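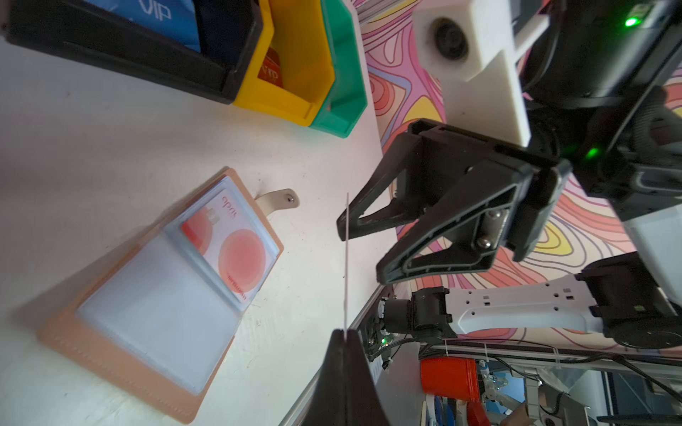 Vista desde la cámara de muñeca del brazo izquierdo, con el tarjetero abierto y las tres cubetas al fondo.

Foro > Robótica casera > Proyectos en curso
Tema: Dos brazos para sacar tarjetas de un tarjetero y clasificarlas

zerkotetti
2021-10-14
Abro hilo para el montaje que tengo en el taller compartido. Son dos brazos sobre una mesa blanca con bastidor de perfil metálico. La tarea es sacar las tarjetas de un tarjetero, pasarlas de una pinza a la otra y dejarlas de pie en la cubeta que toque: negra, amarilla o verde. El proyecto se llama Punstead en el repositorio, por si alguien lo busca cuando lo suba.

Estado actual:
- Los brazos se mueven bien y repiten posición sin problemas apreciables.
- Soltar la tarjeta en la cubeta funciona casi siempre.
- Sacarla de la funda transparente funciona mal.
- El traspaso entre pinzas funciona a ratos.

Llevo 378 intentos anotados desde julio. De esos, el ciclo completo salió bien en 140. Casi todos los fallos están en los dos últimos puntos de la lista. Cuando la pinza agarra la tarjeta, o agarra también el plástico de la funda o resbala y la deja a medio salir.

Busco ideas para los dedos y para la iluminación. El programa lo dejo para otro hilo.

midtbo_taller
¿Los dedos son de serie o los has impreso tú? Los de la pinza negra tienen los huecos triangulares y me imagino que flexan bastante. Para cubos y piezas de espuma me parecen correctos. Para algo tan fino como una tarjeta yo iría a una punta rígida con borde recto.

zerkotetti
Impresos por mí. Los huecos los dejé para quitar peso. Flexan, sí, y con la pinza cerrada del todo noto que las puntas se abren un poco en vez de apretar.

olerberg
Discrepo con lo de la punta rígida. Con tarjetas de plástico, si los dos dedos son rígidos y no están perfectamente paralelos, aprietas en una esquina y la tarjeta gira. Lo he sufrido con naipes. Un dedo rígido y el otro con una capa blanda. La capa blanda se adapta y te perdona el error de ángulo.

midtbo_taller
Eso arregla el agarre cuando la tarjeta ya está fuera. Dentro de la funda el problema es meter la punta entre el plástico y la tarjeta, y con goma en la punta no entras.

olerberg
Pues la goma dos o tres milímetros más atrás y la punta desnuda. No son incompatibles.

midtbo_taller
Así sí.

Eskil Rønning
Una pregunta antes de los dedos. ¿El tarjetero está fijado a la mesa? Si no lo está, cada vez que tiras de una tarjeta arrastras el conjunto y la segunda lectura de la cámara ya no vale.

zerkotetti
No está fijado. Quería que el segundo brazo lo sujetara mientras el primero tira. A veces lo hace bien, pero la tapa de piel (o lo que sea, lo compré por barato) se dobla y la funda se levanta.

Eskil Rønning
Ahí tienes una parte grande de los fallos, creo yo. Prueba una tanda con el tarjetero pegado con cinta de doble cara. Si los números suben mucho, ya sabes que la pinza no era lo principal.

contrapeso
Pegarlo a la mesa es hacer trampa. Si la gracia son dos brazos, que uno sujete y el otro saque. Con el tarjetero pegado te sobra un brazo entero y te ahorras la mitad del presupuesto.

Eskil Rønning
No digo que lo deje pegado. Digo que haga una prueba así para separar causas. Ahora mismo cambia tres cosas a la vez y apunta un solo resultado.

contrapeso
Vale, como prueba no tengo nada en contra. Como solución sí.

zerkotetti
Haré la prueba. Es una tarde de trabajo.

luz_de_banco
Sobre la iluminación. La funda es translúcida y azulada y la mesa es blanca. Con cualquier foco puntual vas a tener reflejo en la funda y el detector te va a dar bordes donde no hay. Yo pondría:

1. Luz difusa por los dos lados, con papel vegetal o un difusor de fotografía.
2. Nada de luz desde detrás de la cámara de la muñeca.
3. Exposición fija. Si la dejas automática, cuando la pinza oscura ocupa media imagen te quema el blanco de la mesa.

Y cambiaría la mesa a gris mate. Tienes una tarjeta blanca sobre funda clara sobre mesa blanca.

zerkotetti
La exposición estaba en automático. La he fijado esta mañana y los bordes de la mesa ya salen estables. Lo de la mesa gris me cuesta más porque el tablero es del taller y lo usamos entre varios. Puedo poner una lámina encima.

luz_de_banco
Con la lámina vale, pero que sea mate de verdad. Las cartulinas satinadas brillan.

tornillo_m3
Yo quitaría también el fondo de colores. Ese estampado de curvas de nivel en rosa, naranja y amarillo le mete ruido a cualquier cosa que trabaje por color, y tienes tarjetas y cubetas en esa gama.

zerkotetti
El fondo lo quiero mantener. Si entreno siempre con pared lisa, el día que mueva la mesa deja de funcionar.

tornillo_m3
Para eso primero tiene que funcionar con pared lisa. Primero lo fácil y luego lo complicas.

luz_de_banco
Aquí estoy con zerkotetti. Las cámaras de muñeca miran casi siempre hacia abajo y el fondo entra solo en una parte. Recorta la imagen antes de clasificar y listo.

tornillo_m3
Recortar también es quitar el fondo, solo que por software. Pero bueno, hazlo como quieras.

Eilif Solheim
Buenas. Monté algo parecido con fichas de biblioteca, con un solo brazo. Cuento lo que me sirvió.

La tarjeta no sale bien si tiras en horizontal. Hay que empujarla primero desde abajo, con la punta de un dedo apoyada sobre el plástico, hasta que asome por el borde del bolsillo. Con un centímetro fuera ya la puedes pinzar sin tocar la funda. Con dos brazos lo tienes más fácil que yo: uno empuja y el otro espera en el borde con la pinza abierta.

Para el traspaso, lo que más me costó fue el orden. Si el segundo cierra y el primero abre al mismo tiempo, se cae. Tiene que haber una pausa con los dos cerrados. Yo la dejé en medio segundo y además bajé la fuerza del primero antes de abrirlo del todo.

zerkotetti
Lo de empujar desde abajo no lo había pensado. Yo entraba siempre desde arriba. ¿La goma en el dedo que empuja o en el que pinza?

Eilif Solheim
En el que empuja, una tira estrecha de silicona. En el que pinza yo no llevaba nada, aunque mis fichas eran de cartón y agarran más que el plástico.

olerberg
Con plástico pon goma también en el que pinza. Por lo demás, lo de empujar me parece la mejor idea del hilo.

contrapeso
Y así ya usas los dos brazos sin pegar nada a la mesa.

Eskil Rønning
Sigue necesitando algo que frene el tarjetero mientras empujas. Si empujas hacia el borde del bolsillo, el tarjetero se va con la tarjeta. Un tope en L atornillado al tablero y ya está.

contrapeso
Un tope lo acepto.

midtbo_taller
Otra cosa que veo. Los cables negros van sujetos con bridas blancas por el perfil de delante. ¿Dejan holgura suficiente en la muñeca? A mí se me partió un cable de servo justo en la salida del motor por una brida demasiado apretada.

zerkotetti
Hay holgura, aunque lo voy a revisar. En el brazo derecho tuve un servo que perdía comunicación de vez en cuando y acabé cambiando el conector. Desde entonces los ledes verdes se quedan fijos y no ha vuelto a pasar.

midtbo_taller
Mide la tensión al final de la cadena con los dos brazos cargados. Los cortes intermitentes suelen ser caída de tensión y el conector solo lo empeora.

nuevo_en_esto
¿Qué criterio usas para decidir la cubeta? Veo que las tarjetas llevan «vip» con colores distintos.

zerkotetti
Por color dominante de la tarjeta. Las azul oscuro van a la negra y las naranjas a la amarilla. La verde es para lo que quede, incluidas las blancas con el círculo rojo anaranjado. Leer el texto no sirve de nada porque todas ponen lo mismo.

nuevo_en_esto
¿Y las blancas no las confunde con la mesa?

zerkotetti
A veces sí. Por eso me interesa lo de la lámina gris.

tornillo_m3
Las cubetas de forma angulosa son cómodas para esto. ¿Las tarjetas se quedan de pie o se caen al fondo?

zerkotetti
Depende de la altura a la que suelte. Si bajo la pinza hasta que toca el fondo y abro despacio, se quedan apoyadas en la pared. Desde más arriba caen de cualquier manera. Para mí cuenta como bueno en los dos casos mientras caiga dentro.

zerkotetti
Actualización. He hecho una tanda corta de 16 intentos con el tarjetero pegado, exposición fija y los dedos viejos. Salieron 11 ciclos completos. Los cinco fallos fueron así:
- 2 por agarrar la funda junto con la tarjeta.
- 3 en el traspaso, los tres por abrir antes de tiempo.
Ninguno por desplazamiento del tarjetero.

Eskil Rønning
Mejora clara con respecto a lo de antes. Son pocos intentos, pero te dice por dónde seguir. Yo no cambiaría la exposición y la sujeción juntas la próxima vez, ahora no sabes cuánto pone cada una.

zerkotetti
Cierto. Repetiré con el tarjetero suelto y la exposición fija para comparar.

Eilif Solheim
Los tres del traspaso los arreglas con la pausa. Pruébalo antes de tocar los dedos, que es cambiar un número.

zerkotetti
Puesta la pausa de medio segundo. Mañana imprimo el tope en L y un par de puntas nuevas con el rebaje para la silicona. Si a alguien le interesan los archivos, los dejo en el repositorio junto con las medidas.

olerberg
A mí me interesan las puntas. ¿Qué grosor de silicona vas a usar?

zerkotetti
Un milímetro, es la que tengo en el cajón.

olerberg
Justa, pero para probar vale. Si se te despega, lija el plástico antes de poner el adhesivo.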